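Hovland Kitchen Chores – data card

Version 2. Maintained by Tomoyo Fukuda. Annotation lead: Elie Saab.

Summary

Hovland Kitchen Chores is a set of first-person recordings of people doing ordinary work in their own kitchens. It was put together to train and test policies for two-handed manipulation, mainly washing, wiping, sorting and putting away. The release has 793 episodes. Of these, 718 carry full step labels and the rest carry a task name only.

Recordings were made with a head-worn camera. People were asked to do the chore the way they normally do it and were not given a script. Order, pace and choice of tools vary a lot between homes, and we left that variation in.

Contents

Each episode folder holds the video, a file of hand keypoints, a labels file and a short text note from the annotator. Dishwashing is the largest task, with 306 episodes. Audio was removed before release.

Step labels for dishwashing are: pick up, inspect, scrape, scrub, rinse, turn over, set down. Labels can overlap when the two hands are doing different things.

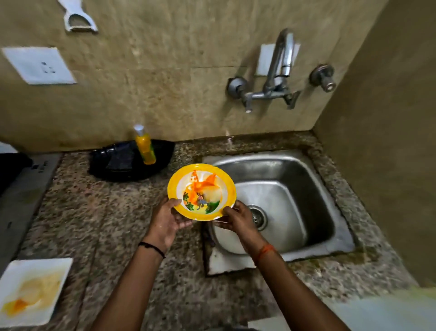 Label rules for dishes changed between the first and second versions. Version 1 had a single "clean/dirty" tag per object, and annotators disagreed on it more than on anything else. In version 2 the tag is replaced by "residue visible", set frame by frame, and it means only what can be seen on the surface facing the camera. Orange smears across the white center of a yellow plate count as residue, even where they run close to a printed cartoon in some of the same colors. Printed decoration is never residue. If you can't tell print from food in a single frame, step forward until the plate moves, and use "unsure" if that doesn't settle it.

Hand labels

Left and right are the wearer's left and right. Grip type is labeled separately for each hand, and a plate held from both sides gets two entries. Bracelets, threads, rings and watches stay in the video. The Borkell keypoint tracker sometimes places the wrist point on a band instead of the joint. We corrected this by hand in the test split only – expect some noise in train.

Splits

Train, validation and test are split by home, so no kitchen appears in more than one. Please keep it that way if you make your own splits. The loader in the Malov repo does this by default.

Known problems

Glare from steel sinks and faucets hurts depth estimates. Clear water is often missed by the automatic segmenter, and the "rinse" label should be trusted over the mask.

Small tools hung on walls are mostly unlabeled.

Episodes from August have a timing offset between video and keypoints. The fix is in the Irnance tools folder, script align_august. Run it once per episode; running it twice shifts the keypoints the wrong way.

Consent and use

All wearers agreed to release for research. Faces, mail and screens were blurred where they came up. If you find something we missed, send the episode number to Tomoyo Fukuda and stop using that episode until a new copy is posted.

Changes to the label files are listed in CHANGES. Questions about label rules go to Elie Saab.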